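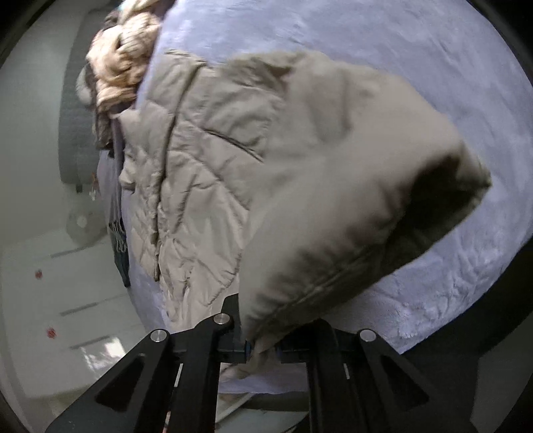

4. Folding a padded jacket

Puffy jackets are the most satisfying thing you'll put away all season, so take your time with this one! A bed is the best place to work. You get room for both sleeves, and a soft cover is kind to the shell.

4.1 Spread the jacket out with the front facing up. Shake it once by the shoulders first if it has bunched up.

4.2 Work your hands along the stitching and press gently from the collar toward the hem. Big air pockets like to collect between the seams, and chasing them out is half the fun.
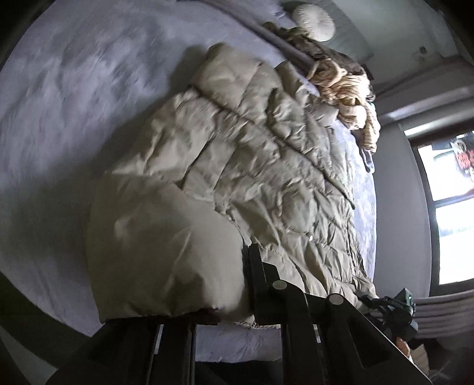 4.3 Keep going until the panels feel soft and even under your palms. Give a thick jacket 45 seconds or so of slow pressing before you move on.

CAUTION: Never lean on the jacket with your knees or elbows. Hard pressure can strain the stitching.

4.4 Close the front and smooth the placket.

4.5 Fold both sleeves inward across the chest so they make one wide band below the collar.
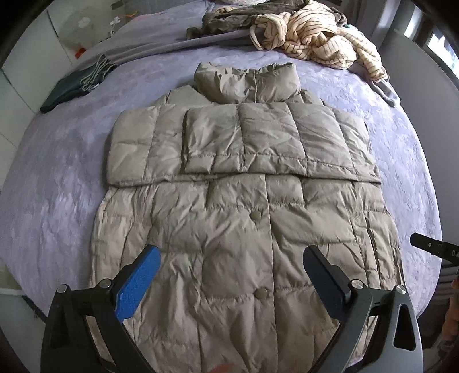
4.6 Bring the hem up over the sleeves, then fold the collar end down to meet it. You should have a lovely fat bundle.

4.7 Slide the bundle into your Flidlow storage bag, collar end first, and close the zipper slowly.

Note: The standard Flidlow bag holds one adult jacket. For long coats, use the Flidlow Lau and make one extra fold at step 4.6.

Note: Store the bag on a shelf with nothing heavy on top. In October, take the jacket out and hang it overnight, and the padding will have time to puff back up.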